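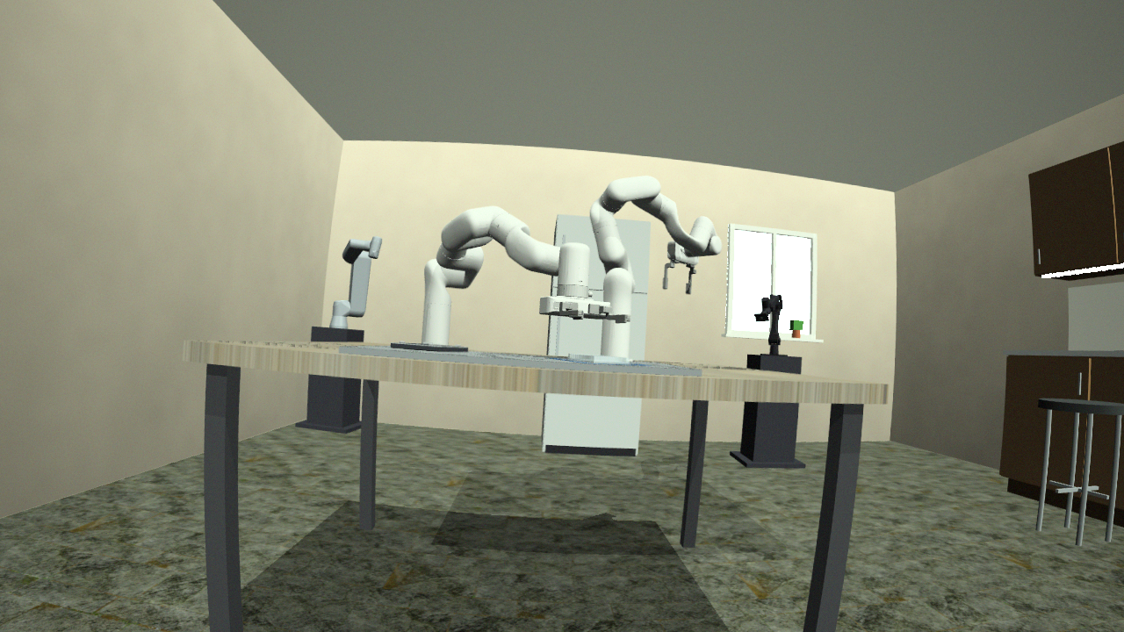 ベスステッド基地の哨戒飛行隊に、来期から新しい飛行前点検の方式「レストラ」が入るそうである。会報の前号に載った案内文によれば、これまで8時間かかっていた長距離哨戒前の点検が3時間で終わるという。私は列線で長く働いたので、こういう数字を見るとまず眉に唾をつける。点検の時間というのは机の天板みたいなもので、写真のように厚い淡い色の木の板が載っていれば立派に見えるが、重さを受けているのは下にある四本の濃い灰色の脚のほうだ。案内文には天板の話ばかり書いてあって、脚にあたる人員、工具、部品、記録のことがほとんど出てこない。

会員の皆さんから「あれは本当か」という問い合わせが編集部に何通か来ているとのことで、私に何か書けと話が回ってきた。現役の人たちの仕事に口を出すつもりはないし、内部の事情を知る立場にもない。手元にあるのは案内文と、説明会で配られた八つ折りの紙と、昔の自分の帳面だけである。そのつもりで読んでいただきたい。

レストラの中身

点検項目は全部で258ある。これは今の方式と変わらない。変わるのは順番と組分けで、機首から尾部へ一筆書きに回っていたものを、系統ごとに班を分けて同時に進める。油圧の班、電気の班、機体外板の班、搭載機材の班がそれぞれ自分の項目を受け持ち、終わったものから端末に入力していく。全部そろうと画面の色が変わって、機長に引き渡せる。考えたのはバーケットという会社で、もとは民間の貨物便の折り返し整備をやっていたところらしい。

同時にやれば早い。それはそうだろう。われわれの頃も、急ぎの出動がかかれば誰に言われなくても手分けをした。ただ、あの狭い胴体の中で電気の班と搭載機材の班が同じ時刻に同じ床板を開けたがったらどうするのか。案内文には「班同士の調整により解決」と一行あるだけである。調整というのは、片方が手を止めて通路で待っていることを言う。その待ち時間は3時間のどこに入っているのだろう。

もうひとつ気になるのは、一筆書きの良さがどこかへ行ってしまうことだ。あの順番は誰かが思いつきで決めたものではない。主脚の格納部を見て、次に翼の付け根を見るから、付け根の滲みが主脚の配管から来ているのか翼の燃料系から来ているのか見当がつく。班が違えば、片方は「油の付着あり、清掃」と書き、片方は「異常なし」と書いて、両方とも正しい。記録はきれいにそろい、画面の色も変わる。

ヨーナービーの試験のこと

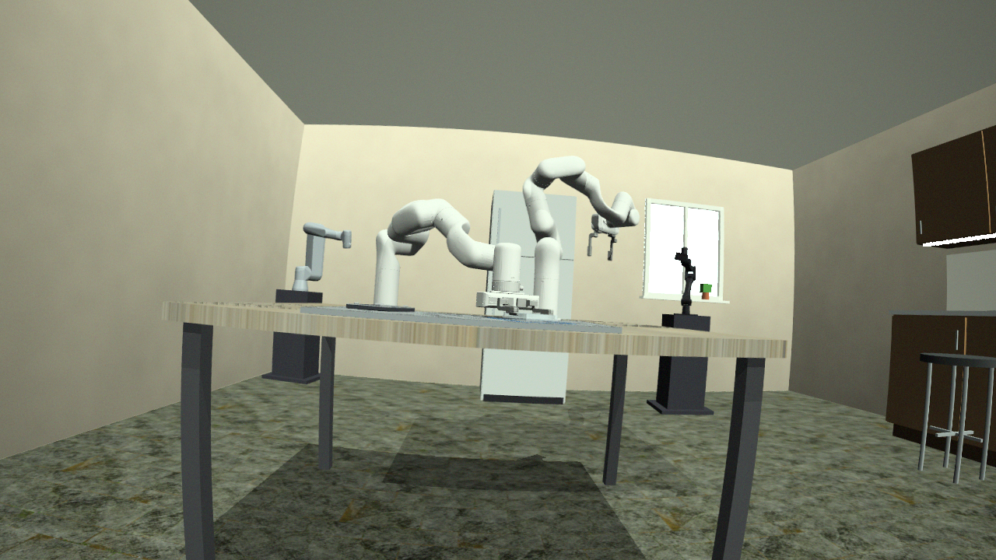
木目の天板の中央に敷かれた、淡い青灰色のマット。

推進する側がいちばんの根拠にしているのは、ヨーナービーでの試験運用である。配布された紙には、レストラで点検した機体の飛行時間が合計3000時間に達し、点検の見落としに起因する引き返しは一件もなかった、と太い字で書いてある。

立派な成績だと思う。けれども、紙のどこを見ても、同じ期間に従来の方式で点検した機体がどうだったかが書かれていない。そちらも引き返しが一件もなかったのなら、この数字からは何もわからない。比べる相手を並べない成績表というのは、ひとりで走って一着になったと言っているのと変わらないだろう。

場所の違いもある。ヨーナービーは内陸の訓練基地で、格納庫が広く、飛ぶのは昼間の短い航程が多い。ベスステッドは海のすぐ脇で、冬は潮が列線まで飛んでくる。夜明け前の暗がりで、かじかんだ指で外板の継ぎ目をなぞった覚えのある人なら、あの基地の点検に時間がかかるわけは説明しなくてもわかるはずだ。塩を洗い流してからでなければ見えない傷がある。その洗浄の時間が3時間に含まれるのかどうか、説明会で質問した会員がいたが、「洗浄は別工程として扱います」という答えだったそうである。すると今の8時間のほうには洗浄が入っていて、新しい3時間のほうには入っていないことになる。私の帳面では、冬場の洗浄と乾かしはたいてい半日仕事だった。ここは、ぜひ同じ物差しで測り直した数字を見せてもらいたい。

試験に参加した整備員の人選も書いていない。新しいやり方を試すときには、どこの部隊でも腕のいい者を集める。私が上官でもそうする。集められた側も見られているから張り切るし、部品も優先して回ってくる。その顔ぶれで出た数字を、配属されたばかりの若い者が半分を占める列線にそのまま当てはめるのは乱暴である。

端末について

若い人に笑われるのを承知で書くが、端末への入力にも引っかかるところがある。紙の点検簿には余白があった。異常とまでは言えないが何となく音が違う、前に見たときより少し固い、といったことを鉛筆で書いておく場所である。次の当番がそれを読んで、自分の耳でも確かめた。規則に定めのある欄ではなかったけれど、あの余白の走り書きで早めに外した軸受けを、私はいくつも覚えている。

レストラの端末では、各項目は「良」「否」「保留」の三つから選ぶことになっている。自由に書ける欄もあるにはあるが、保留を選んだときにしか開かないという。保留にすると班長の確認が必要になり、時計は止まらない。飛ぶ時刻は決まっていて、後ろで搭乗員が待っている。そういうときに、何となく固いというだけで保留を押せる若い整備員がどれだけいるだろうか。私なら、入隊して最初の冬にはまず押せなかった。

良い点もあると聞いている。工具の員数確認が自動で記録されること、同じ部位に繰り返し出る不具合を後から探しやすいことは、現場でも歓迎されているらしい。これは結構な話で、われわれの頃は古い点検簿の束を倉庫から引っ張り出して、何日もかけてめくったものだ。この部分だけ先に入れて、班分けのほうはもう少し様子を見る、というわけにはいかないのか。説明会でもその意見が出て、「一体の仕組みとして設計されている」と返されたという。一体で売っている、と言い換えても意味は通りそうである。

昔にもあった話

念のため書いておくと、点検を短くしますという話は今度が初めてではない。私がいた間にも、名前だけ違う似たような計画が来ては去っていった。色分けした札を機体の各所に下げる方式のときは、札そのものが吸気口のそばに残されていて大騒ぎになり、しばらくしてそっと取りやめになった。点検項目を頭文字で暗記させる方式もあった。覚えるための講習に取られた時間を足せば、どちらも得にはなっていなかったと思う。

レストラがその仲間に入ると決めつける気はない。本当に良いものなら、後輩たちが夜中に凍えなくて済むのだから、これほどありがたいことはない。ただ、時間が短くなったという話をするなら、減った5時間に誰が何をしていたのか、その作業がなくなったのか、よその帳簿に移っただけなのか、そこを書いた紙が一枚ほしい。今のところ、そういう紙は私のところには届いていない。

基地の広報に問い合わせたところ、ヨーナービーの従来方式の数字については「取りまとめ中」、洗浄を含めた所要時間については「担当部署に確認する」との返事だった。回答が来れば次号に全文を載せる。なお、十月の基地開放日には格納庫でレストラの実演が予定されている。見学を希望する会員は、例年どおり正門脇の受付で会員証を見せてほしい。実演の開始は午前10時、耳栓は各自で持参のこと。点検簿の古い写しをお持ちの方は、編集部まで貸していただけると助かる。冬の記録が特に足りない。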